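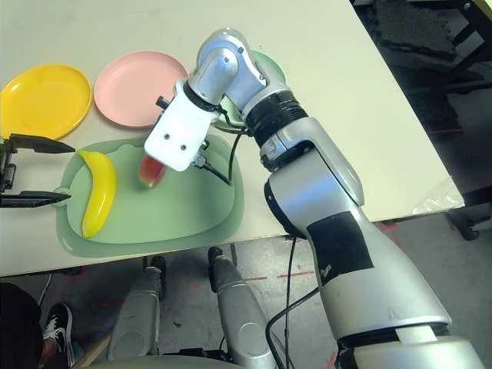
About Wonent

Wonent times races. If you have run, walked or been talked into something in the Studham area with a number pinned to your shirt, there's a fair chance you crossed one of our mats, looked at our clock, and disagreed with it.

We handle road races, trail races, school cross-country meets, the odd triathlon and one annual event involving canoes that we keep meaning to price properly. We put out the start and finish lines, hand the chips over in labeled bags, publish the results and answer the emails afterward. The emails are a bigger part of the job than the brochure would have suggested, if we had a brochure.

How we got into it

Wonent started after a 10K whose results were kept on a legal pad. It rained on the legal pad. Several people were placed third, a man who had dropped out at the water stop won his age group, and the prize-giving went on until the park locked its gates. Two of us had run that race and were annoyed enough to offer to do the next one ourselves. We had a laptop, a folding chair and a borrowed antenna, and we thought it would take up a Sunday every now and then.

The first race we timed went fine apart from the last half mile, when the laptop ran out of battery. We had brought the charger. We had not brought anything to plug it into. A good deal of how we work today can be traced to that half mile, including the generator, the spare generator, and the rule about who is allowed to borrow the spare generator.

For the first few seasons everything lived in a garage and went to races in the back of a station wagon. Now we have a unit on the edge of Studham with a roller door, a kettle and a heater that works when it feels appreciated. We own two vans. One of them is reliable, and we try to send that one to the races with early starts.

What you get if you hire us

A mat at the start and a mat at the finish, each with a backup line behind it. Chips stuck to the back of the bibs, already matched to your entry list, provided your entry list has stopped changing. A finish clock large enough to be seen by people without their glasses. Live results on the web and a printed set taped to something solid near the food.

We also bring crew. How many depends on the course, and we work that out with you after looking at a map, and then again after looking at the course, which the map will have been polite about. We like to walk a finish area before we agree to it. A finish chute that narrows on a downhill bend seems dramatic when it's drawn on a napkin. At the race it becomes a pile.

We don't supply portable toilets, medals, bananas, parking cones or an announcer. People ask about the announcer a lot. We have one crew member with a lovely speaking voice who has made us promise never to offer it.

The software

Our results run on Avisis, which we wrote ourselves over a long, wet winter when there was nothing to time. Before that we used a package that cost more than the van and treated any runner with an apostrophe in their name as an error. Avisis doesn't mind apostrophes. It doesn't mind hyphens, either, or people with one name, or twins entered with the same initial and the same date of birth, although the twins did take us a while.

What it does is fairly plain. It takes every read from the mats, throws out the ones caused by someone standing on the finish line eating an orange, and builds a list. If a runner shows up at the finish without ever having started, it puts a flag beside the name and waits for one of us to take a look. We prefer to take a look. Now and then it really is a cheat, but far more often somebody has walked around the start mat to say goodbye to the dog.

Avisis publishes gun time and chip time side by side. We know there are strong opinions about which one should decide the prizes. We have heard them, in parking lots, at length. The race director picks, the choice goes in the race rules, and we print whatever the rules say.

The Hajji races

Since we were at everyone else's events anyway, we decided we might as well have a few of our own to worry about. The Hajji is a series of three trail races held between late winter and June on the hills behind Studham. It goes short, medium and regrettable. The name comes from the Hajji farm track, where all three courses begin and where the gradient gives you a preview of everything to come.

There are no pacers, no start waves and no headliner band. There is soup. The long course has a creek crossing that is ankle deep in a dry year, and we have yet to hold the race in a dry year. Entries for the long one are capped at 40, that being the number of people we can fit in the barn afterward while still being able to open the barn door.

Running our own races has made us kinder to other race directors. We used to wonder how anyone could forget to order safety pins. 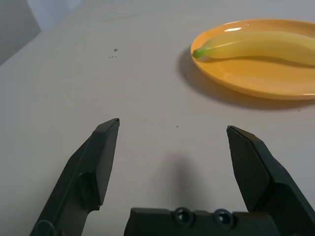

We now keep a box of them in each van, and if your pins haven't turned up by the time we do, you can have ours. Please bring back what's left. The box has never once come back fuller than it went out, but we remain open to it.

Who we are

A small core works for Wonent year-round, and a longer list of people joins us on race weekends. Most are runners, or were until something in the knee went. A few come from track officiating and can tell you the correct width of a lane line without being asked. One joined us after arriving to complain about a result and staying to help coil cable.

Everybody learns the mats first, and then the radio, and then how to deal with a finisher who is sure the clock is wrong. The last of these takes longest. The usual approach is to ask to see the watch, admire the watch, and find out together that it was started at the parking lot.

We hire for weekend crew in early spring. You need to be able to lift a crate, get up at an hour that has no business existing, and stand in a field in good humor. Experience is nice to have. Waterproof pants are nicer.

How we work with schools

School meets are priced separately and come out cheaper than anything else we do. The courses are short, the coaches are organized, and the runners are gone by lunch. We set up two result sheets for each race, one for individuals and one for teams, and we'll stay and explain the team scoring to parents for as long as it takes. (Low score wins. Yes, low. No, it's not like golf, or all right, it's a bit like golf.)

If your school has never used chips before, come by the unit some weekday afternoon and we'll lay a mat on the floor so the team can run over it. They'll want to do it again. So will the coach.

Things people ask us

Can you time my race next weekend?
Probably not, but call anyway. Races do get canceled, and we'd sooner be out in your field than stuck indoors doing the accounts.

My time is missing. Where did it go?
Check that you wore your own bib. Then check that you didn't fold it, pin it to the back of your shorts, or cover it with a jacket and a water belt. If it's none of those, write to us with your bib number and the color of your shirt, and we'll go through the backup reads.

Will you change my result if I was stuck behind a stroller?
We sympathize.

Do you measure courses?
We don't, and we can't certify one either. We can put you in touch with people who do it properly, with a calibrated bike and a great deal of patience. If your race is advertised as a 5K and every finisher sets a personal best, give them a call.

Can I keep the chip?
It's glued to the bib, so yes. It won't do anything at home.

Getting in touch

The quickest way to reach us is the form on the contact page. Tell us the month, the distance, how many runners you expect and how many you're secretly hoping for. We'll reply with a quote and a few questions, mostly to do with where the vans can park.

The unit is open on weekday afternoons. Ring the bell at the roller door, and if there's no answer, ring again, we're probably at the back untangling something. Weekends we're out at races. You'll find us by the clock.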